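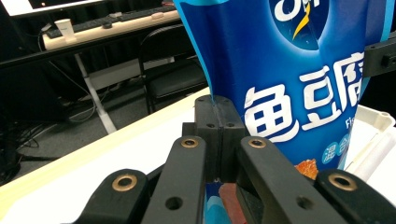 No. 13

The bread drawer in my kitchen hasn't had bread in it for years. It's where the snacks go, and in February I took everything out of it because a bottle of soy sauce had leaked at the back and glued two packets to the wood. While I was scrubbing I started thinking about merienda, and I've been meaning to write it down since then.

For readers who didn't grow up with it, merienda is the small meal between the other meals. There's one in the middle of the morning and one in the middle of the afternoon. My grandmother took the afternoon one at three and didn't move it for anybody. If you were at her house at three, you ate. If you had just finished lunch, you ate a little less.

She lived in a town called Lumbao, on a road that flooded most years, and her table was in the back where the breeze came through. What I remember best is how plain the food was. Boiled saba bananas with a saucer of sugar. Crackers out of a big square tin. Sometimes pancit from the woman across the road, wrapped in a banana leaf with newspaper around that. If someone had been to the city there would be a bag of something salty, and it got poured into a bowl before it came to the table. She did not allow eating from the bag. I asked my mother why once and she said, "So you can see when to stop."

I eat from the bag now. I'm fifty-one and live alone in an apartment over a tire shop, so the bowl would only be one more thing to wash. But I noticed that when I eat from the bag I'm almost always standing up, and I finish and don't remember much of it. So after I cleaned the drawer I decided to try having a real merienda again, sitting down, at three on the days I work from home.

The first week was not a success. I work for a company that handles freight claims, and three in the afternoon is when the West Coast people come back from lunch and start calling. I would put the kettle on, sit down with a plate, and the phone would ring. I moved it to half past three, which felt a little like cheating. My grandmother would have had something to say. It worked better though, and I've kept it there.

The second problem was what to eat. I had gotten used to buying whatever was on sale, and what was on sale was mostly chips. I like chips. I don't think there's anything wrong with them. But a bag of chips alone doesn't make a sit-down meal, even a small one. You sit down, you open it, and you feel like you're waiting for a bus.

I asked my cousin Jonalyn Bañez what she puts out. She has three teenagers and feeds them and their friends every afternoon, so she's had more practice than anyone I know. She told me to always have one thing that's warm and one thing that's crunchy, and not to worry about the rest. The warm thing can be tea. She also said to stop buying the small bags because they cost twice as much for half the food. I knew that already and was doing it anyway.

Since then I've mostly stuck to her rule. These are the combinations I've liked enough to repeat.

Toast with condensed milk, and peanuts fried with garlic. The peanuts keep for a good while in a jar if you let them cool all the way before you put the lid on. I ruined one batch by rushing it. They went soft overnight and tasted like cardboard.

Instant arroz caldo from the packet, with chicharon crushed over it. This is more of a lunch, and I had it on a day I'd skipped lunch.

A boiled egg with salt and a handful of shrimp crackers. My neighbor thought this was strange. I don't see why. She puts ketchup on eggs.

Ginger tea and pogača. This one needs explaining. Hajnalka Szekeres, who used to have the desk next to mine when we still had desks, bakes a small salty biscuit that she calls pogácsa and that a Serbian friend of hers calls by the other name, and I've heard both so often that I mix them up. Hers have cheese on top and a crosshatch cut with a knife. She gave me a bag of them to freeze. They go straight from the freezer to the toaster oven and come out as good as new. She grew up eating them at the same hour I was eating bananas with sugar, and she says her grandmother also had opinions about the clock. We talked about this for most of an afternoon when we should have been doing other things.

I tried to make them myself and they came out flat. Hajnalka says I rolled the dough too thin and I probably twisted the cutter. I did twist the cutter. I'll try again when it's cooler, because my oven heats up the whole apartment and the window in the kitchen only opens partway.

There's a store near me, Larkach, that carries some Filipino things on one shelf between the Thai curry paste and the birthday candles. The selection changes without warning. For a long time they had the polvoron I like, and then they had none, and then they had a different kind that falls apart before you get the paper off. I asked the man at the register about it and he wrote the name down on the back of a receipt. That was a while ago. I still check.

The better option is the drive out to see Edgardo Sison, who has had his grocery since 1988 and still has the original sign. He was a friend of my father's. I go when I need fish sauce or rice in the big sack, and I come home with a lot more than that. He keeps the sweets near the front and the dried fish in the back, and if you've brought a child with you he'll hand over a piece of candy without asking the parent. He did that to me when I was grown and had just come from the dentist. I ate it.

I told him about the merienda plan and he wasn't impressed. He said he'd never stopped, so he didn't see what there was to start. He has his at the counter on a stool, with the radio on, and customers wait. On the day I was there it was suman with a little brown sugar and a cup of very strong coffee. He cut the suman and gave me half. We didn't say much. A woman came in for vinegar and he pointed at the aisle with his fork.

I thought about that on the drive home. I had been treating the whole thing as a project, with a time and a set of rules and a list on the refrigerator. He just stops and eats. I took the list down. Then I put it back up, since I do forget what I have in the freezer.

A few practical notes, as people have written to me after past posts asking for the details.

The tin. I wanted a square cracker tin like my grandmother's and couldn't find one at a price I'd pay. The old ones are sold as antiques now. I use a plastic box with a gasket in the lid, and the crackers stay crisp in it. It isn't much to look at.

The bowl. I've gone back to using one. It's a soup bowl with a chip in the rim that I can't give to guests. My mother was right that you can see when to stop, though I don't always stop.

Opened bags. I fold the top down and put a clothespin on it. I've tried the clips they sell for this, and they break or end up behind the stove.

Sweet things. I keep them on the high shelf. It doesn't keep me from eating them, but I have to get the step stool, and some days I can't be bothered.

Coffee. I've had to give this up after lunch. I didn't want to, and I still make one exception, which is when I'm at Edgardo's.

Rowena Sarmiento wrote after the last post to say that in her family it was always champorado when it rained, with dried fish on the side, and wanted to know if we did the same. We did. I liked the champorado and pushed the fish onto my brother's plate when nobody was looking. Now I'd take both. I have the chocolate tablets in the drawer, and I'm waiting for a wet afternoon when the phone is quiet.

The soy sauce, by the way, has moved to the cabinet over the sink and stands in a saucer. The drawer still smells a little. I've put in a box of baking soda, and if that doesn't work I'll sand the bottom and oil it.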